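Notebook, newsroom tools bench
November 15, 2020

Mirror of the Pevlow site, second attempt

Picking up from where Jade stopped. The old mirror was a straight copy of the public pages, refreshed every 15 minutes, and it died when the host in Pickering closed the account without notice. Wayne has the email. It gives no reason beyond "terms." The Pevlow editors still have their own server, but readers inside the country have not been able to reach it since August without a VPN, and the editors say the VPNs most people used are now slow or blocked too.

What they asked for, from Lorraine's call with them:
- a readable copy of the site that does not depend on one host
- text first, pictures if there is room, no video
- no reader logs kept anywhere
- something a person can pass along by hand on a memory card

Archive size. The full back file is 4,000 articles. Reece exported it from their database last night and I checked it this morning. Text alone is small enough that it does not matter. The pictures are the problem, mostly because the old system stored every upload at full size and then again as a thumbnail and again as a "feature" version. Dropped the duplicates and kept one medium copy of each. Have not yet decided what to do with the scanned court papers, which turn to mush when shrunk. For now they stay at original size in their own folder.

Export problems, so that they are written down somewhere:

1. Bylines. Six reporters have asked for their names to come off older stories. The export puts the byline in three places (header, footer, and the file's own metadata) and Reece's script only cleaned the first two. Fixed. Ran it again and searched every file for all six names. Two hits left, both inside quoted text in stories by someone else. Sent those to Lorraine, as it is an editor's decision and not ours.

2. Picture metadata. Some of the photos still carried location data. Stripped from everything, including the thumbnails I had already thrown out, which are now properly deleted from the working disk.

3. Comments. Left out completely. Roland wanted them kept for the record. I said there are real names and phone numbers in there and we have no way to ask those people. He agreed to a sealed copy held by the editors only.

4. Dates. The old site wrote dates two different ways depending on the year. Sorted by the database number instead, which looks right on every page I opened.
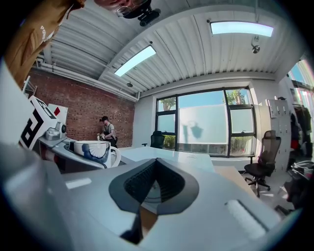 The bench, with the patterned mug at the desk edge.

Hosting. We now have three places that will take it. Fadex gave us a written promise of notice before any takedown, which is more than the Pickering host ever did. Arkik is cheaper but wants a named contact inside the country, and we are not giving them one. Asked whether Wayne's name would do. Waiting for an answer. The third is a university machine that Roland has access to, fine for a spare copy and nothing else.

Test from outside. Jade has a list of 40 articles picked by the editors, a mix of ordinary news and the ones that got them in trouble. She loads each from every copy and notes what comes back. On Fadex all of them loaded. On the university machine the long ones with scans timed out. She will try again once the court folder is split up.

Memory card version. Built it as plain pages with a single index, no scripts, opens in any browser on an old phone. Search does not work without scripts, so the index is by year and by subject. Subject tags are a mess: "courts," "court" and "trials" are all in use. Merged the obvious ones. The rest need someone who reads the language well, and I don't.

Open items
- Lorraine: decision on the two quoted names
- Wayne: Arkik reply, and ask Fadex how much notice they mean
- Reece: have the export run by itself each night and stop if the byline check fails
- Jade: repeat the load test, same list
- me: split the court scans by case, write a one-page note for whoever carries the cards

Do not put the address of the new copy in email. Lorraine will read it to the editors over the phone.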